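Ticket 869: Grade crossing detector not clearing, Londden siding
Status: Resolved
Opened by: Kirstin Laing
Line: Tiltia branch, freight only
Date opened: 12/8/19

Problem
Gates at the Rosetti Road crossing come down for the morning freight just fine, then stay down after the last car is well past. Drivers have been sitting there for up to 18 minutes. The sheriff's office called twice.

Update 1
Drove out and watched a full train go through. What a great spot to see the gates work, by the way! Approach circuit picks up right on time, lights and bell good. Island circuit is the one hanging. Relay stays dropped with the track clear both ways.

Update 2
Swapped the island relay with the spare from the Kaewmanee shed. No change, so the old relay is fine and I put it back. Ballast looks muddy on the north side and I was sure that was it, but the resistance readings came in well above the limit.
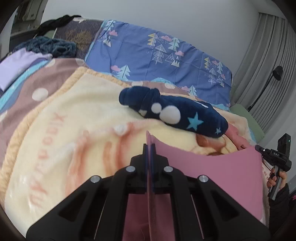

Update 3
Got it!! One of the 2 bond wires at the east joint had a crack under the clamp, and it opened up every time a heavy train shook the rail. I love it when it's a simple part. New bonds on both sides, 3 trains through since then, and the gates went up promptly each time.

To do
Check the west joint bonds too, they went in the same September.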